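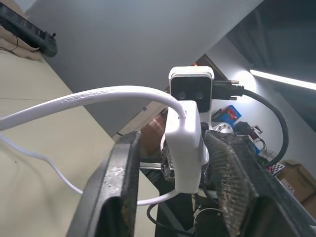

The robotics lab at Undville opens its doors one afternoon each October, and this year the line ran down the stairs and out to the parking lot. More than 300 people had signed up, and they were let in 10 at a time. Most came to see the arm that the lab has been building with Cikcombe, a small firm that makes grippers for packing lines. Up close it looks like a tool that gets used. One of the two black fingers is scuffed and flecked with pale marks along its face, and the other wears a dark gray pad with a ribbed surface. Between them is a white plastic housing with a thick white cable plugged into the top, and next to that a depth camera with two round lenses.

Our group stood behind a strip of yellow tape while a student started the program. The job was simple to describe: pick up a folded cloth, move it to the other side of the table, put it down still folded. The arm got it right on the first try and dropped it on the second. On the third it stopped halfway, and the student reset it from a laptop without much fuss.

Cloth is hard for a machine, she told us. A box has the same shape every time you reach for it. A towel does not, and the gripper has to decide where to pinch while the camera looks down past its own fingers. The software, called Zestgate, was trained on 69 hours of people guiding the arm by hand. The lab plans to add more over the winter, mainly with heavier fabric.

A checkerboard is kept near the arm for calibration. The student said they run the check every morning, and again whenever somebody bumps the camera - a common event on open day.

Questions from the group were mostly about jobs and money. A man who runs a laundry wanted to know how many towels an hour it could do. The answer was 43 on a good day, and he said his slowest worker would beat that before the first break. The student agreed with him. The Demchenko grant that pays for the project runs for two more years, and speed is the goal for the second.

Before we left, children were allowed to try a hand controller on a smaller arm by the door. It had a foam ball to pick up and a paper cup to put it in. The next group was already coming up the stairs.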